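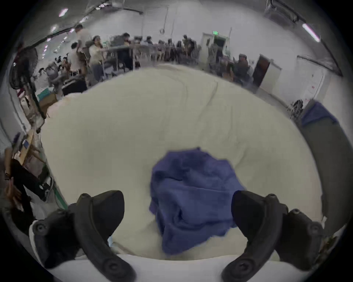
Datasets

Outdoors > Camping > Saltden pitch records

9th November, by Sulastri Kwok

# Saltden pitch records

One row per pitch, covering 470 campsites in the Stolau region. The table holds 2,341 rows in version 5.

## Contents

- `pitches.csv`: the main table, UTF-8, comma separated
- `sites.csv`: site name, nearest town, opening months
- `codes.txt`: values used in the `surface` and `hookup` columns

## Columns

`pitch_id` is unique within a site only. Join on `site_id` and `pitch_id` together. `surface` takes one of four values: grass, gravel, hardstanding, mixed. `hookup` is blank where the site did not reply, and should not be read as "no".

## Known problems

Monti and Vatis share a reception and were entered as one site up to version 4. Rows for both were split in February, but older exports still carry the joint `site_id`. Prices are as sent by the sites and have not been checked. Tent and caravan rates are sometimes swapped.

## Updates

Corrections go in the issue tracker, with the `site_id` in the title.

Contact: Sulastri Kwok | © Saltden | Back to top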